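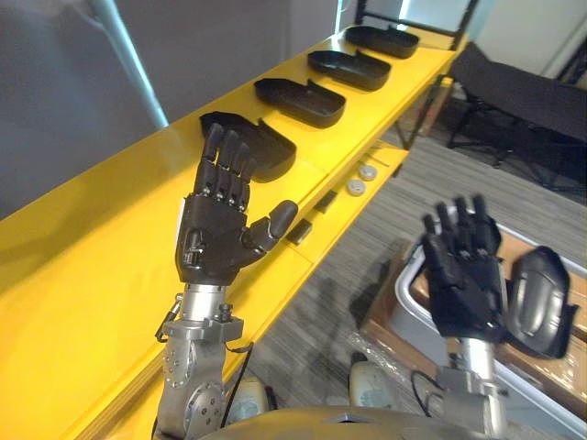
Is a long yellow shelf with black trays worth it for sorting small parts? For a bench where you grab the same few things all day, I'd say it's money well spent.

Quick review, typing this on lunch. We got the Wandach shelf for the Ganville shop, trays came seperately from Tapsell. Had it 10 weeks now.

Good stuff first. The yellow. Loud, yes, but you find the edge without looking and a black tray stands out on it right away. Trays are shallow with rounded corners, so small parts slide up the side and into your fingers. No digging. The little notch at the back is handy for a label clip - I use the cheap ones.
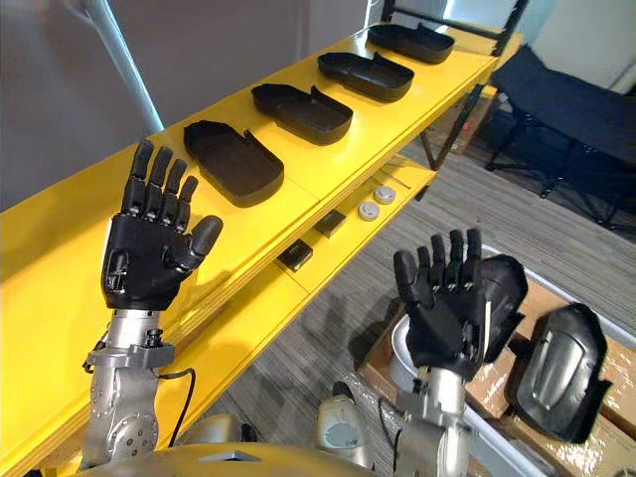

Spacing matters more than I figured. Leave a gap between trays or you knock the next one every time you reach in. Hatice Gündoğdu on second shift had hers packed tight for a week, then moved them all apart like mine.

Not so good. Top is shiny and trays creep if you bump them. Bit of grip liner fixed it.
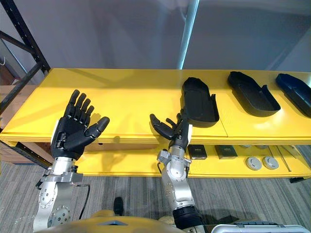 Instructions were bad too. 21 steps and step 6 is printed twice. Also wish the trays came with lids, dust gets in over a weekend.

Would buy agian. Maybe a shorter one for the back wall, still measuring. Four stars - one off for the sliding.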